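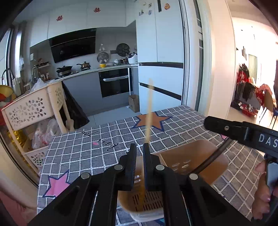 How often should the finger pads on a hand-held gripper be changed?

Every 100 hours of use, or sooner if the ribs have worn flat at the tip. Change both pads at the same time, even when only one looks bad. A new pad against an old one closes off center, and thin items such as a dry noodle or a wooden skewer will roll out sideways.

The question came in from the Macedo group in October, along with a few others about looking after the two-handed sets. The routine we use at the Drinwood bench is below. It was written up by Leonilde Simões, who keeps the spare sets in order, and it replaces the page in the old binder.

Before a session

Wipe the pads with a damp cloth and let them dry. Flour and cooking oil are the usual trouble in kitchens, and both settle between the ribs. A soft toothbrush gets them out. Please don't use alcohol on the pads. It leaves the rubber hard and shiny after a few weeks.

Open and close each gripper 50 times with nothing in it. The trigger should come back by itself every time. If it sticks, look at the cable first, then at the pivots. A cable that is pulled tight when the arm is stretched out will drag on the handle and feel just like a bad spring.

Close the fingers slowly and look at them from the side. They should meet along the whole length of the pad. A gap at the top usually means a pad has not been pushed all the way down. A gap at the bottom is more often a loose pivot.

Pivot screws

Tighten these by hand with the short driver, until the arm has no side play but still drops under its own weight. Then stop. Most of the arms sent back to us last season had been overtightened, and two had cracked around the screw hole. Thread lock is fine on the pivots - one small drop, the removable kind - but keep it off the plastic.

If a screw comes loose twice in the same week, replace it and write the set number on the card. We would like the old screw back.

The thin item check

Do this after any pad change. Stand a piece of dry spaghetti upright between the fingers, gripped near its lower end, and hold the gripper still while you count slowly to ten. The strand should stay upright. If it leans, take the pads off and seat them again. If it snaps, the trigger is closing too far, and the stop needs to come out by half a turn. Do the same with the other gripper in the pair. People tend to check the one they use more and forget the second.

The stop has 2 millimeters of travel in all. If you reach the end of it and the strand still breaks, send the gripper in.

Storage

Leave the fingers open a little. Pads stored pressed together pick up a flat spot overnight. Coil the cable loosely and don't wrap it around the handle, which bends it right where it enters the body. We have had more cable failures from that than from anything else.

Spares

Kestetti has changed the bag for the ribbed pads. The new part number ends in 348 and fits all the sets we have out. The older smooth pads still fit too, but keep them for practice. Each group will get one bag of pads and a strip of pivot screws with the next mailing, and Dristano will get two because they run the most sets. Requests for drivers or cables should go to Leonilde at the bench, with the set number written on the request.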